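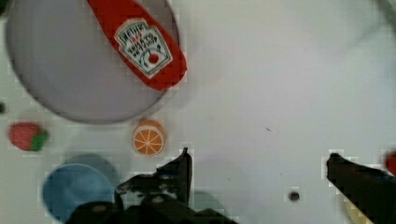

I made the October pot roast on Saturday, which means fall has started in this house no matter what the thermometer says. It was 4 in the afternoon before the meat went in, so we ate late.

The roast is the same one I make every year. I brown it on all sides in the heavy pot, take it out, and cook two onions in what's left. Then a can of tomatoes, a little vinegar, enough broth to come halfway up, and the lid goes on. I used to add flour at the start. Now I wait and thicken it at the end if it needs it. This time it didn't.

What was different was the potatoes. The store out by Gellby had the small yellow ones in 5 pound bags, so I roasted them on their own pan at 400 instead of putting them in with the meat. They got brown and a little chewy at the edges and I don't think I'll go back. The carrots still went in the pot. I like them soft, and I'm the one cooking.

I had planned on bread too. I started the dough after lunch and then forgot it on top of the fridge while I was on the phone with my sister. By the time I remembered, it had climbed out of the bowl and was halfway under the dish towel. I punched it down, split it into two loaves and baked them anyway. One had a hole through the middle big enough to lose the butter in. The other was fine. We ate the fine one and the holey one is going to be croutons.

The gym is going okay. I've been to the early class four times since I wrote last and my shoulders have mostly stopped complaining. The treadmill still tells me how many calories I burned, and last week I added up the whole week and got 1486. I have decided not to compare that to the pot roast.

My husband had his with ketchup. He puts it on pot roast, meatloaf, eggs and once on a baked sweet potato, and after this many years I just set the bottle by his plate. The kids have picked it up from him. I had mine with horseradish, the hot kind that makes your eyes water.

There was enough left for sandwiches on Sunday and a container for the freezer. I need to label it this time — last winter I thawed what I thought was chili and it was cranberry sauce.

Next up is soup. I have half a cabbage, the rest of the carrots and most of a bag of barley, and I'd like to use them up before I go shopping again. If you have a barley soup that doesn't turn solid overnight, please leave it in the comments.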